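Prudis Kids > How Stuff Learns > Robots

How does a robot learn to pick something up?

I have a funny job. I spend most of my day moving a pretend robot hand around a pretend room, and while I do it a computer watches and writes everything down. When I get home with a sore thumb and someone asks what I did at work, I say "I picked up the same thing all afternoon," and they think I'm kidding.

I'm not! I work at Prudis, in Cliditbridge, and my team collects examples for a learning program called Xia. Xia is going to steer a robot arm one day. Right now it's a beginner, and beginners need to be shown things. Lots of things, lots of times.

So let me tell you how that goes.

Why can't you just tell the robot what to do?

Good question, and you can try it at home. Put a cup on the table and ask a friend to close their eyes. Your job is to get your friend to pick up the cup using only your words. You'll say "move your hand forward" and they'll say "how far?" You'll say "a bit" and they'll knock the cup over. (Use a plastic cup. I used a glass one, and I had to sweep.)

Picking up a cup feels easy because you've done it since you were a baby. You don't think about how wide to open your fingers or when to slow down. Your brain got good at it by practicing, and now it does all that in the background while you think about lunch.

For a long time, people who worked with robots wrote out every move. Go this far left. Go this far down. Close. That works great if the cup is always in the very same spot. Move the cup over by the width of your hand and the robot will happily close its fingers on nothing, lift up the nothing, and carry the nothing across the room.

Showing works better for this kind of job. If you show a learning program enough good tries, it starts to find the pattern in them. Cup on the left, hand goes left. Fat cup, open wide. Nobody had to write those rules down, they were hiding inside the examples all along.

What is an example, anyway?

An example is one try, from start to finish, with everything saved. When I drive the hand, the computer keeps two kinds of notes:

- what the hand's camera could see
- what I told the hand to do right then

It writes down a fresh pair of notes 12 times every second. That's faster than you can clap! (Go on, try to clap 12 times in one second. I'll wait.)

If you put all those notes in a row, you get something like a flip book. Each page has a picture on it, plus a tiny instruction such as "go forward a little" or "squeeze." Xia reads the flip book over and over. It covers up the instruction, looks at the picture, and takes a guess. Then it peeks to see what I did. If its guess was way off, it changes itself a little so the next guess is closer.

One flip book isn't enough, though. If I only showed you one dog in your whole life, and it was a tiny white fluffy one, you might meet a big brown dog and have no idea what it was. Xia has the same trouble. It needs plenty of different tries before it can handle something new.

Practicing in a pretend world

We do this part of our work in a simulation. You already know what that is if you play video games. It's a world made by a computer, with floors and walls and things to grab, and rules about how they move when you bump them.

I love working in there. If I drop something, I press a button and it's back where it was. The walls don't get scratched. I never need to find the mop. And if I want a different floor, I pick one from a menu, which I wish I could do in my kitchen.

The pretend arm I drive is called Wilska. Wilska's hand is called a gripper, and it has two flat fingers that face each other, a bit like your thumb and one finger when you pinch. You'd be surprised how much you can do with a pinch. (Try making a sandwich that way. It takes a long time, and the cheese is the hardest part.)

Driving feels strange at first. You look out over the top of the fingers, so they poke up from the bottom of your screen and the rest of the room is out in front. My first day, I kept steering the wrong way and driving into the wall. I still do that on Sunday if I come in sleepy.

These three are all from the same pretend place. Look for the two fingers first. In two of the pictures there's something orange with a black end between them, and in the other one there's only floor in the gap.
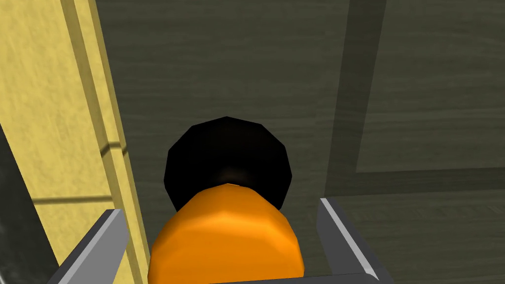
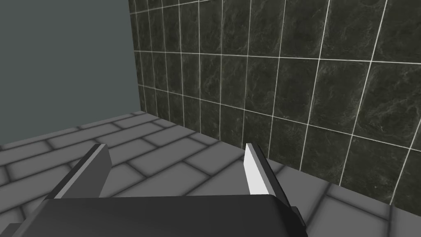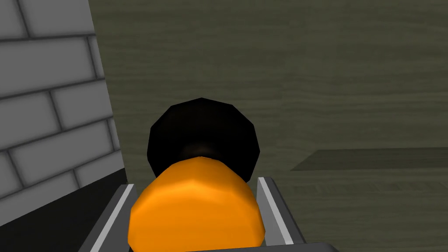 What does Xia get from a view like that?

When you look at a picture, you say "oh, an orange thing!" right away. Xia doesn't have the word orange and it doesn't have the word thing. It gets a giant grid of numbers, one little bunch of numbers for each dot of color. At the start, a wall and a finger and an orange thing are all the same to it. Just numbers.

Slowly it figures out which numbers matter. A bright orange patch between the fingers goes with one sort of move. Floor tiles in the gap, with nothing in the way, go with another sort.

Now here comes the sneaky part. Programs like Xia will learn from anything you leave lying around, even stuff you didn't mean to teach. Think about the background. There are wood-grain boards behind the orange thing in both of the pictures that have one. Suppose every single example we ever made had the orange thing in front of wood, and tiles whenever the hand was empty. Xia might decide that wood is the secret! Then you'd put the orange thing on a tiled floor and it would just sit there, waiting for some wood to show up.

A program can't tell you it has made that mistake. You have to catch it yourself. So we mix things up on purpose. New walls, new floors, new colors, things standing up, things on their sides. I once spent a whole morning putting the same object in 16 different spots, and I got pretty grumpy by the end, but it's a useful kind of boring.

Do you keep the bad ones?

Some of them. In May we recorded 3,390 tries, and then we had to go back through and sort them. We pulled out 765.

What was wrong with those? All sorts of things. In some, I dropped what I was carrying halfway there. In some, the recording stopped early and half the flip book was missing. A few were fine except that I'd stopped in the middle to scratch my nose, so the hand hung in the air doing nothing. If you leave that in, you might teach a robot that it should take a break for no reason right before it grabs something. Funny, but not very helpful.

The ones we pulled out don't go in the trash. We keep the drops in their own pile with a label on them. They're handy for teaching a different lesson, "this is what it looks like when it's going wrong." And there's one kind of goof we leave right in with the good ones. If I miss the first time, back up, fix it and then get it, that's a keeper! Xia is going to miss sometimes too, and it needs to have seen somebody recover.

Two people look at each try before it gets its label. You'd think "did the hand pick it up or not?" would be easy to answer. Then you get one where the object is lifted a tiny bit, wobbles and slides back down, and you have a twenty-minute argument over your coffee.

Does a pretend hand help a real one?

It helps a lot, and it doesn't help all the way. Real rooms have shadows that move when somebody walks by the window. Real things are sticky or squashy or slippery. A real camera gets a fingerprint on it. The computer world gets a lot of that a little bit wrong, and a robot that was a champ in the simulation can be a total klutz on its first day in a real room.

So the pretend examples are like learning to swim in the shallow end. After that we gather a smaller pile of examples with real hardware, which goes much slower, and where I do need the mop.

Try it yourself

You can be the data collector. You'll need a friend, a pair of kitchen tongs, a sock and a notebook.

1. Put the sock on the floor and have your friend pick it up with the tongs.
2. Write down where the sock was, how your friend moved, and if it worked.
3. Move the sock and do it again. Put it on a rug, or under a chair.
4. Once you have a full page, give the page to someone who didn't watch. Can they tell you the best way to grab the sock?

If they can't, look at your notes and see what's missing. When I tried this, I forgot to write down which way the tongs were turned, and my page was no use to anybody. I had to start over with a clean sheet (and, by then, a pretty dusty sock).

Questions? Grown-ups can contact the Prudis Kids desk, Cliditbridge | © Prudis | Back to top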